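Brindov: Edow stellt Greifzelle auf neuen Wartungsablauf um

Der Automatisierungsbetrieb Edow hat an seinem Standort Brindov die Greiferstation der Zelle Katus überholt und den Wartungsablauf neu geregelt. Die Arbeiten wurden am 12. März 2025 abgeschlossen. Die Zelle läuft seitdem wieder im regulären Zweischichtbetrieb.

Auslöser war ein Versatz zwischen den beiden Greiferfingern, der bei Routinemessungen im Januar aufgefallen war. Der linke Finger schloss 2 Millimeter vor der Mittellinie. Bei festen Gegenständen blieb das ohne Folgen, bei dünnen Folien und Tragetaschen dagegen wurde das Material einseitig verschoben, bevor der zweite Finger anlag. Die Steuerung wertete solche Griffe als Fehlversuch und fuhr die Achse in die Ausgangslage zurück.

Nach Angaben von Helju Urbonaitė, Leiterin der Instandhaltung, lag die Ursache in einer gelockerten Klemmung am Fingerträger. Der Träger wurde ausgebaut, gereinigt und mit neuen Schrauben montiert. Zusätzlich tauschte das Team die Zuleitung der Handgelenkkamera, deren Stecker Spiel hatte. "Die Kamera selbst war in Ordnung, nur die Verbindung brach bei gestrecktem Arm kurzzeitig ab", sagte Urbonaitė. Der Stillstand dauerte 12 Stunden.

Neu ist die Reihenfolge der Einrichtung. Bisher wurde zuerst die Kamera kalibriert und danach der Greifer referenziert. Künftig geschieht das umgekehrt: Die Finger werden mit einer Lehre auf Mitte gestellt, anschließend wird das Kamerabild auf die Fingerspitzen ausgerichtet. Den Abschluss bildet eine Probe mit biegeschlaffem Material - der Greifer fährt eine Tasche von oben an, und das Personal prüft am Kamerabild die Lage der beiden Fingerspitzen zur Öffnung.
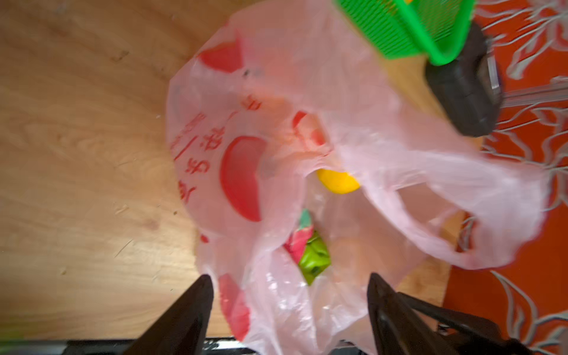
Blick der Handgelenkkamera: Greiferfinger beiderseits einer Kunststofftasche mit rotem Aufdruck.

Die Probe wird nach jedem Eingriff am Fingerträger verlangt, außerdem bei jedem Wechsel der Kamera. Das Klemmmoment ist nun im Prüfblatt der Zelle einzutragen. Weicht die Mittellage erneut ab, wird der Träger ersetzt und nicht mehr nachgezogen. Entsprechende Ersatzteile hält Edow in Brindov vor, die Lehre stammt vom Zulieferer Grigaitė.

Eine zweite Zelle gleicher Bauart soll in drei Wochen auf den Ablauf umgestellt werden. Die Software bleibt dabei unverändert, angepasst werden lediglich die Referenzwerte für den Greifer.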